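Let the Guests Stay Over

When I was growing up, people who came to dinner from far away stayed the night, and that was that. My aunt would drive the 200 miles from Whiteley with a pie on the passenger seat, and by nine o'clock she'd be in a borrowed nightgown, telling my mother things I wasn't supposed to hear.

Now we send each other hotel links. I do it too, and I always say it's so everyone will be comfortable – though I think I mostly mean that I don't want to clean the bathroom. But something gets lost when company goes off at ten to a room by the highway. The best talk I've had with my brother in years happened at 2 in the morning over cold potatoes, and we would never have made an appointment for it!

So I'd like to put in a word for the lumpy spare bed, the wrong pillows and the line for the shower. Ask people to stay. Most of them will say they couldn't possibly, and you should ask again. 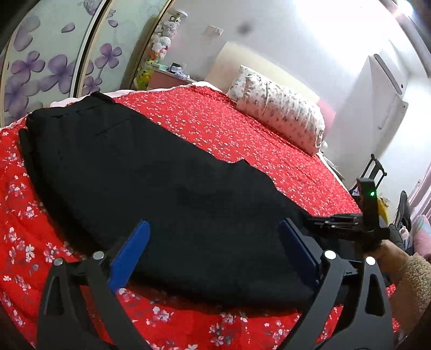 Kalstead, August

My cousins are coming on Sunday, all the way from Rultadden, and I still haven't found the second set of sheets. They're staying three nights, and I've told them to bring slippers.

Wellington Miranda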